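Progress report on the Moriarty Room paper and supplies project
To: Seren Watkins, Tondotow Fund
From: Aurora Louro, Skostow Homework Club
Friday, March 22, 2019

Hi Seren,

You asked for a couple of pages on where the grant has gone so far and what's left to do, so here goes. I'm going to be chatty because if I try to write this the formal way it won't get to you until June.

First, the room. When I wrote the application the Moriarty Room was basically a place where the building stored things it didn't want to look at. We got the last of the old shelving out in the second week, and the brick got its coat of white paint (two coats by the window, where the old green kept coming through). It makes such a difference! The kids noticed right away, and one of the sixth graders asked if we'd moved to a different building.

The desks are in too. We bought them used from Pumeo when they closed their upstairs office, and they're nice sturdy ones with a reddish-brown wood-grain finish. A couple wobbled and got new feet. I had budgeted for new tables, so we came in under on furniture, and I'd like to talk to you about moving that money over to supplies. More on that further down.

Now the paper, my favorite part (I know, I know). When we started, every kid turned up with whatever they had, and a lot of them had nothing. Homework was getting done on the backs of flyers. So the plan was one binder per kid, with loose-leaf in it, and an open supply on the desk that anyone can help themselves to without asking. That last bit mattered to me. Asking for paper in front of your friends is a small thing, but some of them would sooner skip the assignment.

We've handed out 135 binders so far out of the 148 we bought. The other 13 are on the shelf by the door for kids who join after the break, and I'm pretty sure they'll go.

We did have a donation come in from a family clearing out a garage, a big mixed lot of filler paper, and I spent two evenings going through it. Some was fine. Some had been stored standing up and has a permanent wave in it, so it won't lie flat no matter what you put on top of it. I tried a night under the dictionaries and it came out about as bendy as it went in. The kids don't mind, they just lean on it. But there are a few hole patterns in there that don't suit our binders, so those sheets are for scratch work and math practice, and I'm keeping them apart from the new paper. If anyone else offers us paper I'm going to ask what the holes look like first!

Attendance is good. Tuesdays are our busiest day, with 17 kids most weeks, and that's as many as the room takes comfortably until we find more chairs. Thursdays are quieter and have turned into the day for the ones who want help with writing. Two of them are working on a story together that has gone past thirty pages, all by hand, and I've been asked not to read it until it's finished.

Money. We've spent $1,888 of the grant, and that covers the paint, the desks, the binders, the new paper and a three-hole punch that is a lot heavier than it looked in the catalog. Receipts are in the folder I dropped off at your office. The one for the paint is in with the furniture receipts by mistake, sorry about that.

Things that haven't gone so well: the lighting. It's very bright on one side of the room in the afternoon, and kids sitting there end up squinting at white paper with the sun on it. I've moved one desk and I'm pricing a blind. Also the labels I bought for the binder spines peel off if you so much as look at them, so we've gone back to masking tape and a marker.

What I'd like from you is an okay to move the leftover furniture money into supplies. I'd spend it on more wide-ruled loose-leaf (the younger ones fill a page in no time with that big handwriting), a set of dividers for each binder, and the blind. If you need that as a separate request on the proper form, just say so and I'll fill one in.

I'm at the club every afternoon except Friday if you want to come by. Tuesday if you like noise, Thursday if you don't. Bring a sweater either way, the radiator is still on the list.

Thanks so much for all of this,
Aurora
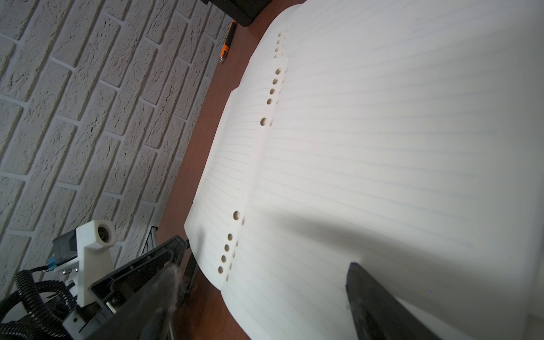
Loose-leaf on one of the desks in the Moriarty Room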